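Section 4: Folding the Small Pieces

OK, this is the part of the Vavero folding guide I get the most mail about, so I rewrote it for the 21 September 2024 version. If you learned the old February way, forget step 3 and start over with me. You'll need your folding mat, good light and the pile you sorted in Section 2.

1. Lay the mat on a table that doesn't wobble. I like a soft mat - cloth stays put on it much better than on bare wood.

2. Pick one piece from the dark pile and find out if it has a lining. Black on the outside can hide a lot!

3. Pinch the piece near the middle and lift it a little way off the mat. Let the rest hang or lie however it wants to.

4. Look at where the second color peeks out. That's the layer you smooth first, always from the fold toward the edge.

Note: lined pieces go in their own row. Mix them with the thin ones and the stack leans (mine fell over more than 10 times before I gave in).

A black piece with a brown layer inside makes good practice, with the two colors so easy to tell apart.

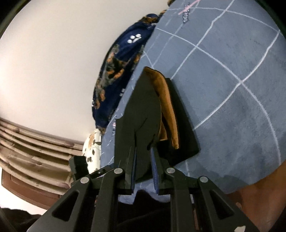 Talavera wrote in to say that smoothing the lining first never worked on slippery fabric, and that turning the whole piece inside out, folding it once and then turning it back gave a flatter result. I tried it on two satin scraps and I'm sold, so use that for anything shiny.

5. Set the piece down and fold the long side over, then the short side. Press with your palm, not your fingertips.

6. Slide it into the Mimeck tray with the fold facing you.

Caution: don't iron a lined piece while it's folded. You'll press the lining's edge right into the outside, and that line is a pain to get out.

Trays with a lid are in Section 5.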